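Upright parts board for the bench, anyone else doing this?
Hardware & Workbench > Storage and Mounting

rotach_anwara
2025-10-02
I got sick of spare parts sliding around in a drawer, so I'm going vertical (finally!). CPU between two gray brackets, Seagate drive off to the right, and two long slots on the left. It stands in front of the ribbed aluminum panels for now.

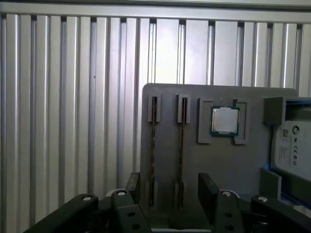 Reply 1, weldu_fan
Love the rounded corners. But a bare CPU out in the open? I'd want a lid over that, dust gets everywhere in my place.

Reply 2, szabolcs_b
Disagree with weldu_fan. Mine sat in the open for nearly 5 months and a quick wipe was plenty. I'd worry more about the hard drive, get some foam behind it if your bench shakes.

Reply 3, rotach_anwara
My bench shakes like crazy when the drill press is on, so foam it is. Still not sold on a lid, I like grabbing stuff fast!

Reply 4, weldu_fan
Your chip, your funeral lol. What are the strips in the slots, rubber?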